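Workplace automation: the bench robot and the people around it

Workplace automation means handing a piece of somebody's job to a machine, and in my years of writing entries for this site I've found that the "piece" part gets lost. People picture a whole department gone overnight. What I've mostly run into is smaller and odder than that, so I'll lean on the shop I know best, the Trillham works of a parts firm called Girnus, where I spent eleven years on the sorting benches before I took up writing (badly paid, both of them!).

Background

Girnus had 153 people when the first arm came in. The job it was meant to take over was picking small parts off a bench and setting them down the right way up, which we did by hand at a pace of around 300 an hour on a good morning. It's dull work and it's hard on the thumbs. Linnea Kvam ran the benches then, and she asked early on for the new layout to be tried in simulation before a single bolt went into the floor. I thought that was a waste of a spring. I was wrong, and she still brings it up.

What changes for the people

The job title usually stays put longer than the job does. At Trillham the 2 pickers on my old bench became "cell operators," and their day filled up with clearing jams, checking grip settings and arguing with the supplier, Zellberg, over the phone. Torunn Boström, one of the two, liked it right away. She'd always been the one who fixed the label printer. Others missed the talk across the bench, and I don't think that loss gets enough room in articles like mine.

Pay is the sore spot. The operators got a raise, but only after a long July of meetings, and the people whose hours were cut back got a transfer offer to the Blomqvist building across the yard. Some took it. A few left.

Simulation and training

Trying the work out on a screen first has become pretty ordinary. You get a model arm, a model bench and something to pick up, and you can move things around all afternoon without stopping the line.

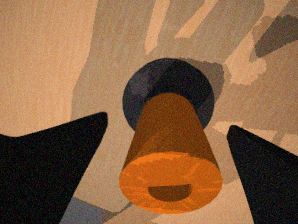
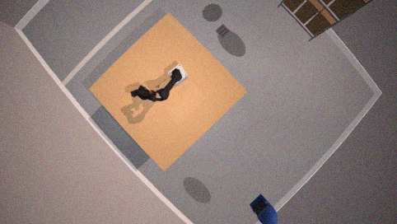
Torunn sat in on those sessions from the second week, and that's my strongest opinion on the whole subject: put the people who do the picking in the room early. She asked for more elbow space on the side where operators reach in, and got it. The training course that came out of it ran to 110 pages, far too long, and most new starters learned from her instead.

See also: job rotation, machine guarding, shift work, retraining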